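Speaker notes - The Humble Dustpan, and Other Ways to Leave a Room Better
Deepika Alva, Closness community evening

Opening (keep it quick, they've just had coffee)

Hello everybody! Thank you for giving up a perfectly good evening to hear a grown woman talk about sweeping. I love this subject. I've been looking after shared rooms for years, first at the Zilham reading rooms and now at Flallamlow, and I still get a small thrill from a floor that's been done properly.

Ask for hands: who has a dustpan at home? Who knows where it is right now? (Wait for the laugh. Leave a few hands up and ask one person where theirs lives.)

Why I care so much

Flallamlow is 2,994 square feet, nearly all of it carpet tile, and it gets used from breakfast until late. When I started we had one big vacuum in a locked closet on the wrong floor. So people did what people do - they nudged the crumbs under a table with one foot and went home. I did it too!

Then we put a dustpan and a roll of bags where people could reach them, and the end-of-day tidy went from a chore to something folks just did while chatting. Tell the story of the glitter workshop if there's time. Skip it if we started late.

Part one: the pan

Say this slowly, it's the bit people write down. Get a long handle. My back was the reason I switched, and I will never go back to the short kind. You can tip it, carry it across the room and set it down again without kneeling once. Look for a wide tray with a thin front lip, and run your thumb along that lip in the store. If it's wavy, crumbs will slide right under it.

And buy a bright one. A gray pan on gray carpet disappears, and then somebody steps on it. Ours have all been loud colors since the first July I was there.

Carpet tip: short strokes toward you, then lift the brush. Long strokes just comb the dirt deeper into the pile. Follow the lines in the tile if it has them. I can't prove this helps but it's very satisfying.

Part two: the bag

Pan and bag belong together. I get so many questions about this, so slow down again and let people look at the screen for a moment before moving on to the bag itself.

I like thin see-through blue bags for small pickups. You can tell what's in them, which matters when somebody has lost an earring. They do cling to themselves, so shake the bag open first and fold the top back over your hand like a cuff. Then bring the pan to the bag and tip from the back corner. If you're on your own, stand the bag inside a small bin. With two people, one holds and one tips, and it takes no time at all.
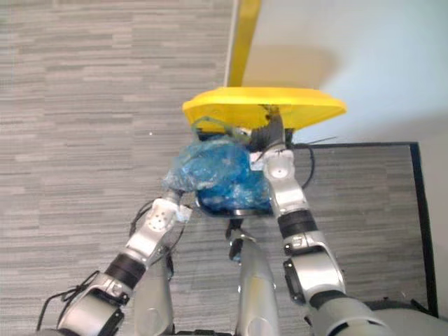

Part three: where it all lives

My favorite part! A tool you have to go and find is a tool you won't use. Hang the pan on a hook by the door, at shoulder height, with the bags next to it. We tried a cupboard, a shelf and the back of a coat rack before the hook won.

The Rajan building copied us and put up hooks in every room. They went through a box of 2,000 small bags in their first year, so order more than you think you need, and keep the spare rolls somewhere dry.

If someone asks about cost: our whole kit, with hooks, came to 64 dollars. Pan, brush, bags, screws. I bought the screws twice because I lost the first packet.

Try it now

Hand out the pans. Spill the dry rice - yes, on purpose - and let each table have a go. Remind them to lift the brush between strokes. Walk around, cheer people on, swap anyone who's stuck with a short handle.

Questions until the bell. Leave the pans out on the front table for people who want to try the different lips, and collect the name stickers at the door.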